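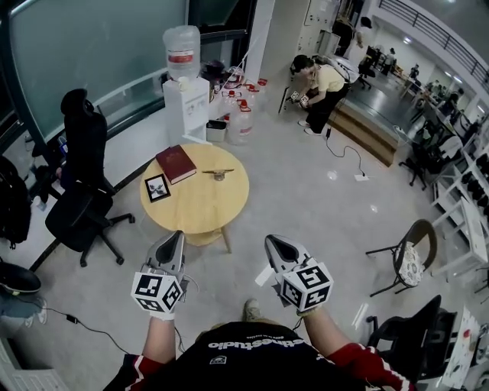 *Both handhelds at the round table, marker cubes on. Left gripper is the one that faults.*

# Left handheld gripper loses tracking partway through an episode, pose jumps when it comes back

**Asked by zpalfi** – Jan 24, 2023
Tags: `handheld-gripper` `fiducials` `pose-jump` `head-camera`

We record two-handed tabletop tasks with a pair of handheld grippers. Each has a marker cube on it, and a head camera gives us the cube pose. The recordings go to Wirgate, which replays them on a fixed two-arm cell.

Since November the left gripper drops out. The log looks like this:

```
left_cube LOST
left_cube REACQUIRED dt=18 frames
left_cube WARN pose step 145 mm
right_cube OK
```

The replay takes the step at face value. On the last run the left arm drove its jaw into the table before the force limit tripped. No one was inside the guard, but the jaw tip is bent and I have been told not to replay anything until I can explain it.

What I have checked:

- Camera calibration redone. Reprojection error is the same as before.
- Cubes swapped between left and right grippers. The fault stays on the left side.
- Battery and cable on the left unit replaced. No change.
- Marker IDs are unique across both cubes.

It happens mostly when the hands are held low, near the table edge closest to the operator. Lighting is a mix of ceiling lights and a large window. Out of 15 episodes yesterday, 3 had a step large enough to trip the warning.

Is this a tracking fault or something in the Bako export?

---

## Answer 1

**hnaciri**

Probably glare from the window. Close the blinds or put matte film on the cubes. We had the same thing.

> **zpalfi:** Tried after dark with the window out of the picture. Fewer dropouts, same size of step. The cubes are already matte.

> **hnaciri:** Then raise the shutter speed.

---

## Answer 2 (accepted)

**Normand Doucette**

You have two faults, and only one of them is tracking.

**1. The dropout.** Swapping the cubes and seeing the fault stay on the left clears the cubes. It points at geometry. With the hands low and close to the body, the camera sees the cube at a steep angle, and the operator's glove or wrist can cover part of the face it depends on. Once a single face is left, you are solving pose from one flat square, and that has two solutions that look almost the same from the camera. The solver can pick the wrong one when it comes back. Your step is a flip of this kind, with the offset from cube center to jaw tip added on top. A longer offset gives a bigger step.

To confirm it, plot the rotation next to the position. If the orientation jumps on the same frame as the position, it is a flip. If only the position moves, look elsewhere.

Things that help:

1. Reject any pose solved from one face if the two solutions have similar error. Treat it as lost.
2. On reacquire, require two faces for several frames in a row before marking it OK.
3. Tilt the camera down a little, or have the operator stand back from the table edge.
4. Check the left cube mount for play. A loose mount gives a slow drift and won't give a jump, but it makes the ambiguity worse.

**2. The replay.** This is the serious one. A WARN on the recording side should never reach an arm as motion. The export step keeps the warning in the log and drops it from the trajectory file, so the cell has no way to know. Add a check on the cell itself that refuses any trajectory where the step between frames exceeds what the arm can do at your replay speed. Do it at load time, before the drives are enabled. The force limit is the last thing that should catch a bad file.

Do not smooth over the gap. Interpolation turns the step into a fast, valid-looking move, and the load check will then pass it.

> **zpalfi:** Plotted it. Rotation flips on the same frame in all of them. The load check is in, and it refused the file that bent the jaw. I am still getting dropouts, but they are marked lost now.

> **Pilar Fuentealba:** Which export version? Ours at Drirkdale carries the flag if you set `keep_status`. Off by default.

> **zpalfi:** It was off. Thanks.

---

## Answer 3

**mcampbell**

I would add that you should inspect more than the jaw tip after a hit like that. Ours passed a visual check and the wrist joint was off by enough to spoil a week of replays. Run the zero-position routine and compare it with the last stored values.

Also, does anyone know if the Novelstead mounts fit the older cubes?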